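**Ondinham firm scraps fixed probation dates for new hires**

A kitchenware distributor in Ondinham has dropped its standard probation period and will let managers and new staff agree on their own review dates, starting in September.

Omcombe, which employs 179 people at its warehouse and office, told staff about the change in a short memo. Until now, every new hire was reviewed once, at the end of the third month, and either confirmed in the job or let go.
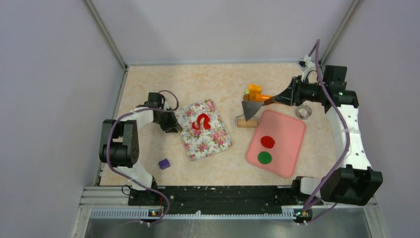 *A floral fabric pad on the work surface, with a robot arm at each front corner.*

Under the new rules, a manager and a new employee will meet in the first week and pick at least 2 review dates. Notes from each meeting go into a shared file that both can read. A manager who wants to end the job early must show that the problem was raised at an earlier review.

Hjalti Dalsgaard, head of personnel, said the old system left too much until the last day.

"We had people hearing for the first time in month three that they were too slow with orders," Dalsgaard said. "By then their manager had already made up his mind."

The company surveyed its staff in the spring. Some 70 percent of those who answered said they had not been given clear goals when they started.

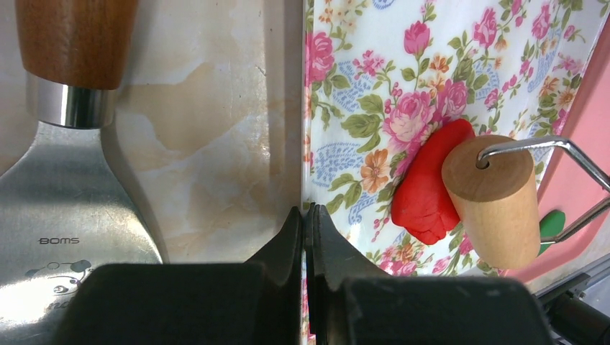 Managers will also get a half day of training on how to give feedback. Omcombe has set aside $400 per manager for the course, and the first session starts at 9 a.m. in the main office.

Frida Thorlacius, who speaks for the warehouse staff, welcomed the written notes but said she would have liked a firm upper limit on how long a review period can run.

"Two dates is fine, but they could be a year apart," she said. "We've asked for that to be fixed." 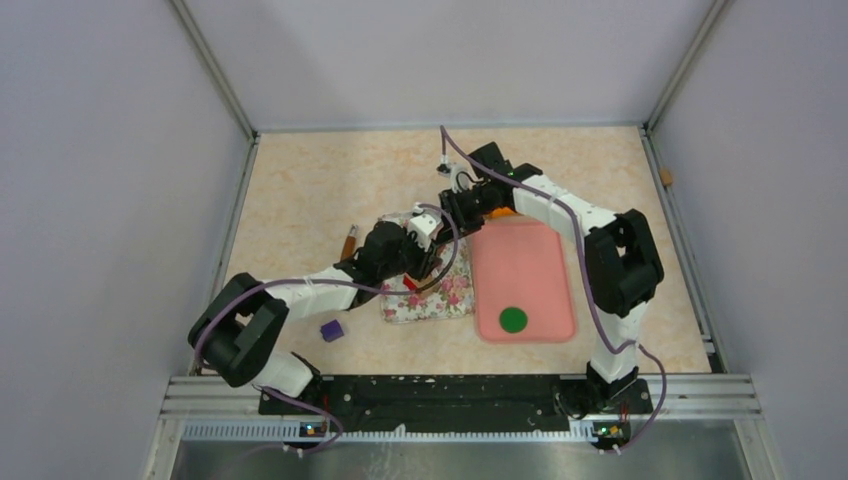 Dalsgaard said a limit of six months was under discussion and could be added before the rules take effect. Employees already on probation can finish under the old terms or switch, and have until the end of the month to tell their manager which they prefer.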